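# Sanding back old painted toys for a toddler – is it worth doing?

**Posted in Home & Family > Repairs and Restoring**

**zuleica_braganca**

My mum has given us two tubs of toys that were mine and my brother's, plus a few things that came from her own childhood in Nernungate. They've been in her shed for years. Our daughter turns one in December and I would like to get some of it cleaned up by then.

Most of it is blocks and sorting toys, some plastic and some wood. The plastic I'm not too fussed about, I can wash that. The wooden ones are painted in solid colours and the paint is chipped on the corners. A couple are down to bare timber on one side. The oldest would be a pull-along duck and a set of alphabet blocks, which Mum thinks her uncle made and painted himself.

I was going to take the lot outside with some 120 grit and sand everything back, then repaint. My husband says leave it alone and buy new. I don't want to throw the duck out.

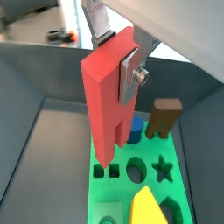 The other thing is smell. Everything from the shed smells a bit musty and one of the tubs had mouse droppings in the bottom. I've thrown out the soft toys from that tub already. Do I need to do anything more than hot soapy water with the hard ones? And if I do repaint, what sort of paint? The bloke at the hardware shop said any water-based enamel would do, but he didn't sound very sure.

Thanks,
Zuleica Bragança

---

**Midura**

Please don't sand the old ones until you know what the paint is. If the duck and the alphabet blocks were painted by a relative a generation back, he probably used whatever tin was in the shed, and house paint from that time could have a lot of lead in it. Sanding turns it into dust, and dust is the worst form to have near a baby. It gets in your hair and clothes and you carry it inside.

What I would do is split everything into three piles.

The first pile is hard plastic. Check each piece for cracks, and for anything small enough to fit in a toddler's mouth. Look at the seams as well, as old plastic goes brittle and can break into sharp bits.

The second is wooden toys that were bought from a shop, where you know roughly when. Old shop toys can have lead in the paint too, so being bought isn't a guarantee. If the paint is chipping I'd keep them away from a one-year-old, who is going to chew them.

The third is anything homemade or of unknown age. Bag it and put it up high.

You can get a lead test kit from most hardware shops. They're all right as a first check but they can miss things, and a negative result isn't the same as a clean bill of health. A lab test is better. You post off a paint chip and they send you the number. I had one done on a cot and paid extra for the fast result, which I didn't need.

For the mouse droppings, don't sweep or vacuum them dry. Put gloves and a mask on, wet them down with diluted bleach, leave it a few minutes, then wipe up with paper towel and bin it. Wash the plastic toys in hot soapy water, then wipe with the diluted bleach, rinse well and dry in the sun. Don't soak wooden ones. They swell, and the glue joints let go. Wipe them with a damp soapy cloth and stand them on a rack somewhere with a breeze.

The duck can go on a shelf. That's where ours ended up.

---

**Andrade_shed**

Agree with the above re lead. On paint, if you end up making or buying plain wooden blocks and want to colour them, look for a tin that says it's suitable for toys and names the toy safety standard on the label. "Water-based" on its own only tells you what you clean the brush with. Thin coats, and let it cure properly. Touch dry is a few hours but it can take weeks to harden right through, so start well before December.

Or skip paint. I rub mine with food-grade mineral oil and leave them plain. Looks good, and you can redo it in five minutes.

For the musty smell, put the dry toys in a box with an open dish of bicarb for 6 days or so, and swap the bicarb halfway. It took two goes with mine – the first time I hadn't let them dry enough.

---

**cullodik**

we just chucked ours in the dishwasher, top rack, no heat. fine for plastic. not fine for anything with stickers on it or a battery compartment

---

**zuleica_braganca**

Thank you all. I've put the sandpaper away. The duck and the alphabet blocks are bagged and on top of the wardrobe, and I'll ring a lab about sending in a chip. Is it okay to scrape a chip off myself, or should they do it?

---

**Midura**

Ask the lab when you ring. Mine sent instructions and a little bag. I damped the spot down first, lifted a flake with a blade and wiped up afterwards with a wet cloth. Do it while your daughter is out of the house.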